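Claso Code

The Claso Code is a set of good practice rules for handling cloth with hand-held grippers, used when household tasks are recorded for robot training. It was drawn up at Drernis and has 19 clauses in four parts. The first part deals with the table, the second with the tools, and the last two with labelling and storage.
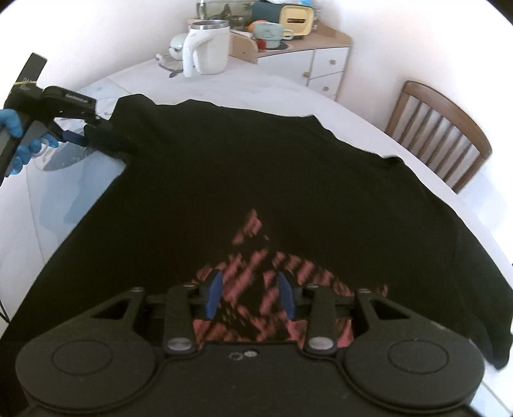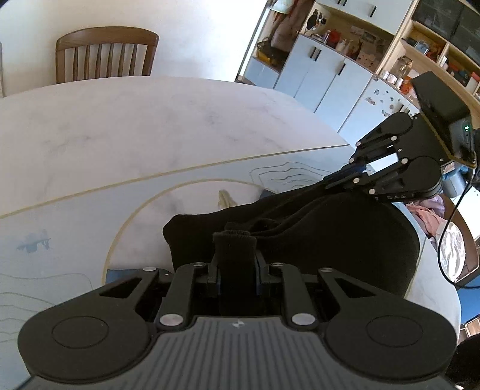
Clause 6 covers work with two grippers on one item. Each gripper should hold the cloth at a separate point, and neither may cross over the other. A sock held by the cuff and at its far end meets the rule, as does a T-shirt held at the shoulder while the other gripper works on the front print. Cables are to be kept clear of the jaws - a point added in the second edition. Dark cloth should be used on a pale table where possible.

The code does not set a speed. Antoniadis, a testing firm, asked for a limit, but the clause was dropped in March after trials at the Paritz site.

Checks are made every 13 sessions and cover jaw pads, bolts and cables. Worn pads are replaced in pairs.

See also: Paritz table layout; Glove use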